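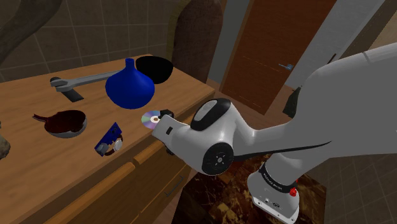 1/ Clearing my aunt's flat, a thread for anyone with the same job coming up

I said I'd write this down once we'd finished and I'd had a proper sleep, so get yourself a cup of tea because I do go on a bit.

2/ She lived in the same two rooms in Skistwood for most of her life and she kept everything. Lovely things, dull things, the instructions for a toaster that went to the tip before I left school. My cousin Bianka and I had until the end of July to hand back the keys, and we thought a weekend would do it. It took us six.

3/ Start with paper. I know everybody tells you to start with the big furniture so you feel you've got somewhere, but we did that and then had nowhere to sit while we went through the paper! There were 263 letters in the end. I know the number because Bianka numbered them in pencil on the back, bless her, and put them in order of postmark.

4/ Please look inside books before you give them away. We found pressed leaves, a dentist's bill, a very sweet note from someone called Imre Szalai asking if she still had his umbrella. (We never found the umbrella. Imre, if you're out there, I'm sorry.)

5/ Chests of drawers – take the drawers right out and look behind them. Things slip down the back for years. Ours gave up a savings book, a glove and a great many hairgrips, and I had a little cry over the glove, which surprised me.

6/ On sharing things out. We each wrote a list on our own, with no talking, and then swapped. There were only two things we both wanted, and we'd both been dreading that conversation for weeks. Bianka took the clock and I took the sewing box and she's allowed to visit it.

7/ You will want to keep too much. I made myself a rule that whatever came home with me had to fit on top of one piece of furniture, and I've more or less stuck to it. The good coat doesn't count because I'm wearing it.

8/ Ordinary things bring her back quicker than the best china does. I couldn't tell you what the china looked like now, and it's only been a month.

9/ Tell the neighbours what you're doing. Vsevolod Kushnir from across the landing carried boxes down for us every Saturday and wouldn't take anything for it except the spare pressure cooker. He also knew which day the council picks up mattresses, and that saved us about 30 pounds.

10/ Eat something at lunchtime. I mean it. The one really cross word we had was at four in the afternoon over a bag of curtain hooks, and neither of us had eaten since breakfast.

11/ Last bit, then I'll let you all get on. Ring people and ask them for stories while you're sorting, and put them on speaker. We had my mum on for a whole afternoon and learnt that my aunt once walked out of a job at the Clastaren laundry in the middle of a shift and went to the seaside. I'd known her all my life and never heard that one.

12/ Pallavi has asked what we're doing with the letters. Bianka's reading them first, then me, then my mum if she feels up to it. I'll let you know if the umbrella comes up again.

Filed under: Family, Home & Belongings

Contact us | © Plemeo | Back to top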